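Table perforée Ritau et jeu de blocs Temba : notre avis après une campagne de collecte 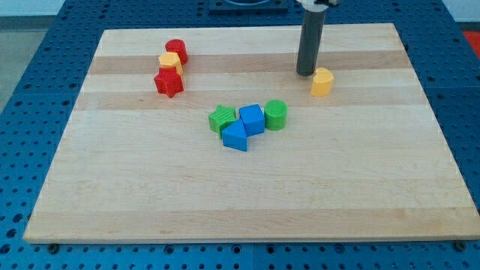
La table Ritau est vendue comme support pour petits bras robotisés, et nous l'avons achetée pour une seule tâche : enregistrer des démonstrations de poussée et de tri destinées à entraîner une politique par imitation. Le bras est piloté à distance par un opérateur, les trajectoires sont enregistrées avec les vues caméra, puis on recommence avec une autre disposition des objets. Il nous fallait une surface qui ne bouge pas, une zone de travail claire et des objets faciles à distinguer. Nous avons posé sur la table une grande planche à découper en érable, en lattes alternées crème et beige, et travaillé avec les blocs Temba : étoiles, cylindres, cube, prisme triangulaire, cœur, en rouge, jaune, bleu et vert. L'outil est une simple tige cylindrique gris foncé, sans pince, qui descend jusqu'au ras du bois.

Le contexte, pour situer l'avis. Notre atelier se trouve à Hondutstead, le parc de matériel est modeste et nous ne faisons pas de manipulation fine. L'objectif de la campagne était de réunir 3 000 épisodes courts, chacun accompagné d'une consigne écrite du type « pousse le cœur jaune vers le cylindre vert » ou « sépare l'étoile verte du cube bleu ». La collecte s'est terminée le 27 septembre. J'écris donc après un usage intensif, pas après un déballage.

La table

Elle coûte 299 euros sans les pieds. Le plateau est bleu, percé d'une grille régulière de trous, et c'est la grille qui fait l'intérêt du produit. Le bras se fixe par boulons, les supports de caméra aussi, et quand on démonte pour nettoyer on remonte exactement aux mêmes trous. Sur une collecte qui dure des semaines, c'est ce qui compte le plus. Avec notre ancien plan de travail, il fallait refaire l'étalonnage après chaque choc. Avec la Ritau, nous l'avons refait seulement après les démontages complets, et l'écart constaté était à chaque fois négligeable pour notre usage.

La rigidité est bonne. Un opérateur débutant appuie souvent trop fort vers le bas, la tige touche le bois, et sur un plateau souple cela se voit dans les données de position. Nous n'avons pas eu ce problème.

Deux reproches. Les trous avalent la visserie : un écrou tombé passe dessous et il faut se mettre à genoux pour le retrouver. Et le bleu du plateau est un mauvais fond pour des objets bleus. Nos premiers essais ont été faits directement sur la table, et le détecteur perdait le cube et le prisme dès que l'éclairage baissait. La grille ajoute aussi des bords parasites partout dans l'image, et les petits blocs accrochent sur le rebord des trous quand on les pousse lentement. Il faut donc prévoir une surface par-dessus, ce que la notice ne dit pas.

La planche

Ce n'est pas un produit de robotique. Le bois clair donne un bon contraste avec les quatre couleurs, y compris le jaune, pour lequel j'avais des doutes. Les bandes sont assez pâles pour ne pas gêner la segmentation. Elles ont même servi de repère aux opérateurs, qui alignaient les blocs dessus au début d'un épisode. Nous avons dû leur demander d'arrêter, car cela réduisait la variété des positions de départ.

La planche doit être calée. La nôtre a glissé plusieurs fois pendant la première série, et les épisodes concernés ont été écartés.

Les blocs Temba

Le jeu est vendu 189 euros, ce qui est cher pour du plastique coloré. Les formes sont nettes et les couleurs franches. Les faces texturées ont un avantage pratique : la tige dérape moins qu'avec les blocs lisses que nous utilisions auparavant, et une poussée sur un angle reste prévisible.

L'étoile est la pièce la plus utile du jeu. Elle tourne sur elle-même quand on la pousse par une pointe, se coince contre ses voisines, et oblige l'opérateur à reprendre par un autre côté. Ce sont ces reprises qui apprennent quelque chose au modèle. Les épisodes où tout va droit au but sont agréables à regarder et peu instructifs. Le cylindre posé debout pose peu de difficultés, couché il roule et l'épisode devient vite inutilisable. Le cœur se comporte bien tant qu'on le pousse par le côté large.

Les groupes serrés sont plus difficiles que les blocs isolés. Quand trois ou quatre formes se touchent, déplacer l'une déplace les autres, et la consigne doit être écrite avec soin. Rhiannon Samuel, chargée des annotations, a relu les 3 000 épisodes et a fini par interdire les formules comme « mets-le à côté ». Chaque consigne nomme désormais la couleur et la forme des deux objets. Le taux de rejet à la relecture a nettement baissé après ce changement, qui n'a rien coûté.

Comparaison rapide

Nous avions emprunté un plateau Prilley avant l'achat. Il est plus léger, plus facile à déplacer d'une pièce à l'autre, et sa finition mate réfléchit moins les lampes. En revanche son entraxe ne correspondait pas à l'embase de notre bras et il aurait fallu une plaque d'adaptation. Pour quelqu'un qui fait des démonstrations itinérantes, je le regarderais en premier. Pour un poste fixe, la Ritau est plus sûre.

Ce qui manque

Un gabarit de mise en place aurait été utile dans la boîte des blocs. Nous avons écrit un petit programme qui tire au sort les positions de départ et les affiche à l'écran, sans quoi chaque opérateur retombe sur ses deux ou trois dispositions préférées. Temba ne fournit pas non plus de blocs à l'unité – un bloc perdu oblige à racheter un jeu complet.

Note : 4 sur 5 pour la table, 3 sur 5 pour les blocs à cause du prix. Nous reprenons une campagne en novembre avec le même montage et un second jeu de blocs.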